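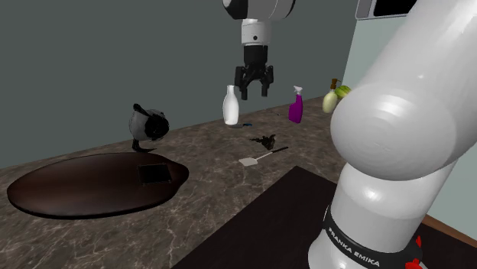

**Figure 3.** Kitchen counter with a white bottle.

### 4.2 Where the good oil lives

I went into the Pisance interviews expecting to hear about taste. What I got, for the first several weeks anyway, was storage. People wanted to show me cupboards. They wanted to tell me which bottle was for frying and which one came out when the in-laws visited, and they had strong feelings about anyone (usually a husband, sometimes a lodger) who mixed the two up.

So I rewrote the interview guide. The November version drops most of the flavor questions and opens with a plain request: tell me what you cook with, and where you keep it. Jolanta Stępień, who did the second set of visits with me, thought this would be far too dull to get anyone talking. By the third kitchen she had stopped saying so!

Households in Pisance split their oil and vinegar into an everyday supply and a kept supply. The everyday bottle stands out near the stove, gets refilled from something bigger, and has usually lost its label. The kept bottle is in a cupboard, often behind the flour, and its label matters a great deal. One woman read me hers out loud, front and back, before she would let me taste any.

I'd assumed that this was about money, and partly it is. The Górecki mill closed its shop in the old market in 2000, and after that the local rapeseed oil got harder to find and a good deal more expensive. Older residents still date things by it ("that was when Górecki's was open"). But price doesn't explain vinegar. Vinegar is cheap in every store in town, and families sort it exactly the same way, with a rough one for pickles and cleaning and a nice one put away. Two of the families I talked to buy the same brand for both jobs and still won't swap the bottles.

Dorota Czerwiński argued in an earlier seminar that the sorting is really a way of ranking guests. I like that idea, and I leaned on it in my first draft, but my notes don't back it up very well. Plenty of people use the kept oil when they're alone — on bread, late, standing up — and several were a little embarrassed to tell me. If it's a ranking, the cook comes out higher on it than Czerwiński allows.

Refilling deserves a word too, and I wish I'd asked about it sooner. Almost seven months passed between my first visit and the day I thought to ask who does it. In most homes it's one person, always the same one, and the others claim they don't know where the big container is kept. Children learn the job late. In the Grarmont apartments, where kitchens are small and shared walls are thin, I heard of neighbors topping up each other's everyday bottles, which would be unthinkable with the kept one. I'd call that lending. The people doing it didn't have a word for it and looked at me funny when I asked for one.

There are gaps here. I had very few single men in the sample, and the newer housing out by Kovik is missing completely, so I can't say whether people who moved to town recently pick up the habit or bring their own. Jolanta thinks they bring their own. Section 4.3 takes up the pickling season, when the rough vinegar gets bought in bulk and the cupboards have to be rearranged to fit it.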